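Workshop Tips: Getting a Two-Arm Tabletop Setup to Behave in Software

Last updated 24th February

These are notes for people who run a pair of small arms over a table, at home or in a shared workshop, and who have reached the stage where the hardware works and the software is the trouble. Most of them apply to a simulated table as much as to a real one. We do our own testing in simulation first and move to the bench later, so the tips are in that order.

Start with the table, not the arms

Measure the table and type the numbers in once, in one file. Everything else should read from that file. Ours is 800 mm deep in the config, and for a whole month the planner had its own copy that said 600. Every plan that reached for the back of the table failed, and we spent January tuning the solver. Nothing was wrong with the solver.

Put the origin at a place you can touch with a finger. A front corner is good. The center of the table is a poor choice on a real bench, where you will be measuring to it every time something moves.

Write down which way X and Y point, on paper, and tape it up where both arms can be seen. With two arms you have two base frames and one table frame, and sooner or later someone will send a left-arm target to the right arm.

Name things by what they are

Object names such as obj_04 save typing and cost hours. Use bottle_tea, canister_yellow_lid, trophy. When the log says the planner refused a grasp on bottle_tea, you know where to look.

If you have two of a kind, name them by something that does not change. Two bottles called left_bottle and right_bottle will be wrong after the first move.

Clutter on purpose

A single cube in the middle of the table proves very little. Use a mix of shapes that people would keep around the house, and leave some of them close together. Put a shelf or a box with open compartments at the back, so there is a place with walls to plan around. Then keep one clear patch in the middle where a handover between the two arms can take place.

Good items to mix in:

A bottle with a cap. The narrow neck and wide body give two different grasp widths on one object.
A canister with a separate lid. Decide early whether it is one body or two in your model.
Something with a waist, such as an hourglass. A plain bounding box around it hides the narrow part, so the planner never finds the easy grasp.
Something with handles. A trophy is a good one. The loops catch fingers on the way out.
A stack or tube with banded colors. Color-based segmentation tends to cut it into pieces.

Save the layout with its random seed and give it a name. Zerham is the name of our main layout, and Plestine is the harder one with less space between the items. When a fix works on Zerham we run it on Plestine before it goes into the main branch.
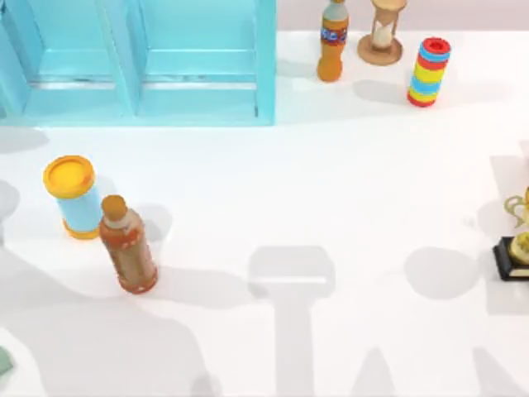 Shadows are a perception problem

An arm that is out of the camera's view can still put a shadow into it. If your segmentation was tuned on a bare table with flat light, the first big shadow across a white top may come back as an object, and the planner will carefully go around it.

Try these in order, cheapest first:

Turn shadows off in the renderer and run the same seed. If the false object goes away, you have found the cause. Turn them back on before doing anything else.

Check depth as well as color. A shadow has no height. Drop any blob whose points all lie within a few millimeters of the table plane. Keep an exception list for flat items such as cards and cloths, or you will drop those too.

Take the background picture with the arms in more than one pose. One reference picture with the arms parked will not help when they are reaching.

Project the arm links onto the table. You know the joint angles and you know where the light is, at least in simulation. A rough mask made from that is often enough to lower the confidence in those areas. Do not delete detections inside the mask. Real objects stand in shadow all the time.

Glossy tops add faint reflections. On the real bench a matte sheet is a quick cure. In simulation, leave the gloss alone and fix the code.

Objects at the border of the view

Anything cut by the edge of the camera image should get a flag, and the planner should treat it as an obstacle only. A center point worked out from half an object is wrong, and a grasp planned on it will be off to one side. We let the object become graspable again once a second view shows the whole of it.

The same goes for a sliver at the corner. Pad it with a generous box and stay away until you have a better look.

Collision shapes

Use simple shapes for planning and detailed ones for checking. Cylinders do for most bottles and canisters. A shelf needs one box per panel. Wrapping the whole shelf in a single box is the most common mistake on this page, and it makes every compartment unreachable.

Padding: 11 mm around each object worked for us in open space. Inside a shelf compartment it was too much, so we cut the padding there and slowed the arm down. Set padding per region if your planner allows it. If it does not, set it per object and change it when the object goes on the shelf.

When two items stand close together, padded shapes will overlap. Some planners report this as a start-state collision and give up without a clear message. Look for it first when a plan fails at once.

Two arms, one table

Plan for one arm at a time until everything else is steady. It is slower, and the logs are readable.

When you do move both together, give each arm its own region and one shared region in the middle. Only one arm may hold the shared region at a time. A plain lock in the task code does the job. We tried letting the planner sort it out and got long, odd paths.

Put a timeout on the lock. If an arm faults while holding it, the other will wait all night.

Park positions matter more than people expect. Pick one for each arm that keeps it clear of the camera, then check the shadow from there too.

Logging

Save the seed, the config file, the planner version and the last camera image for every failed run. Saving all of the images from every run fills the disk quickly -- keep one in ten from the good ones.

Our log viewer is a small script called Mendodier. It lists failures by stage: seen wrong, planned wrong, moved wrong. Any tool that sorts them this way will do. Before we had it, we blamed the gripper for nearly everything.

Run a fixed batch overnight and compare it with the last one. Our batch is 97 layouts. Fewer would probably do, but do not change the number once you have picked it or the results will not line up.

Moving to the real bench

Halve the speed for the first session. Use empty bottles with the caps on. Leave out the glass.

Recalibrate the camera whenever the mount is touched, including when someone says they only brushed against it. Keep the old calibration file with its name changed, so you can go back.

Expect the lighting to be the biggest difference. Draw the blinds, run the batch, open them, and run it again.

Related pages: Domínguez gripper settings; Cable routing for short benches; Cleaning camera lenses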